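Open day at the Florkora flour mill

The Florkora mill opens to the public twice a year, in March and in September. I went to the September 2025 one. Entry is free but you need to book a slot on their website, and groups are limited to 2 guides' worth of people, so the early slots go first.

The bus stops at Vatatden and the mill is at the end of the lane behind the church. Parking is in the lower field, which was soft after the rain. Bring proper shoes. You get a hair net and a paper coat at the door and have to leave rings and watches in a locker.

The tour starts at the grain intake. A lorry was tipping when we got there and the noise made it hard to hear the guide. From there you climb to the top floor and work your way down, the same way the grain goes. The cleaning floor was the most interesting part for me. Stones, straw and broken grains are taken out in stages, and there are trays where you can look at what has been removed. The roller floor is hot and everything shakes slightly. The oldest rollers still in use were made by a firm called Bromo, and the guide said spares are now made to order.

The mill turns out up to 300 sacks in a day shift. Most go to bakeries. The wholemeal is still stone ground, in a separate building, and we only saw that through a window because the stones were being dressed. 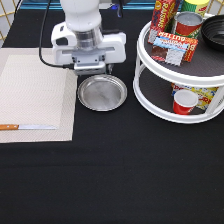
The tasting was in the old sack store. There were three breads, a plain white, a wholemeal and a rye mix, and the wholemeal was the best of them. Tea was extra. The Jaidee stall outside sold noodles made with the mill's flour and had the longest queue of the day.

The shop takes cards. I bought a bag of strong white and one of rye. The tour takes just under two hours and there are 100 steps with no lift, so ask about the ground floor route when you book if stairs are a problem.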